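Muketti Workshop, build night minutes, May 23, 2019

I took the notes again, so blame me for the spelling. Present: Jhonatan Arboleda, Clifford Sutherland, me, plus a couple of people who drifted in for the coffee and stayed (welcome!).

Table-clearing arm. We spent most of the night on this one. Jhonatan has the new shoulder joint printed and it's so much stiffer than the old one, I got a bit loud about it. The plan is still to teach it by copying people: one of us sits down, picks wrappers and tissues off a table into a bowl, and the arm learns from the recordings. We have 20 clips so far. Clifford thinks we'll want closer to 1,000 before it does anything sensible, and there was some groaning.
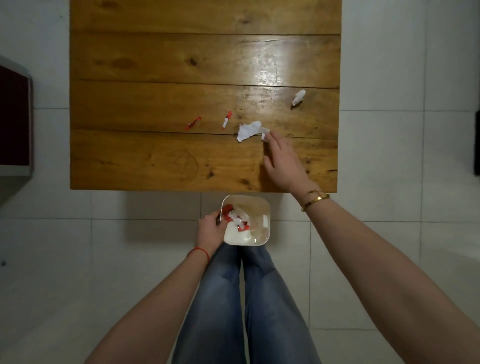 Flat tissue is the part I'm worried about. A balled-up one gives the fingers something to close on, but a thin one lying against the wood is going to be a pain, and Clifford wants softer tips before we even try. He'll order 2 sets from Trodix. Jhonatan would like to cast our own in silicone (he's wanted an excuse for months) and we agreed he can do both halves of a mold as long as it doesn't hold up the wiring.

Power supply. Still buzzing. Moved to next time.

Money. Agreed to buy 3 spare servos out of the jar.

To do: Jhonatan, mold and wrist cable. Clifford, fingertips. Me, label the clips and ask the Damham group if we can borrow their bench clamp again.

We wrapped up late and I locked up.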